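# Dish rack

A **dish rack** is a frame that holds plates, bowls and other tableware upright after washing. It is used for air drying, and in many homes it also serves as a holding place for dishes between meals. Racks are made of coated wire, stainless steel, wood or plastic.

## Types

The countertop rack stands beside the sink and usually has a tray underneath. The in-sink rack sits inside the basin, so that water runs straight to the drain and the counter stays free. Wall racks are hung over the sink and are more common in older kitchens.
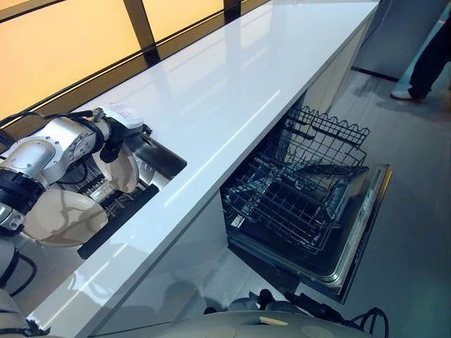 Plates are held by rows of tines. The gap between rows decides what a rack can take: narrow gaps suit flat dinner plates, while deep plates and bowls need more room. In-sink models have to match the basin, and a rectangular recessed sink with dark metallic walls can hold a rack with silver and dark tines below the level of a glossy white countertop. Such a rack is often kept even where there is a built-in dishwasher under the same counter — glazed ceramic plates can go into either.

## Sizes and makers

The Grasso in-sink rack is 400 mm long and 200 mm wide. Tellden sells a shorter model with a removable cutlery cup, and Janimix makes a folding one. The Jomach wall rack, drawn by Begoñe Figueroa, is no longer produced.

## Care

Wire racks are rinsed weekly. Lime deposits can be removed with white vinegar, and chipped coating should be checked for rust.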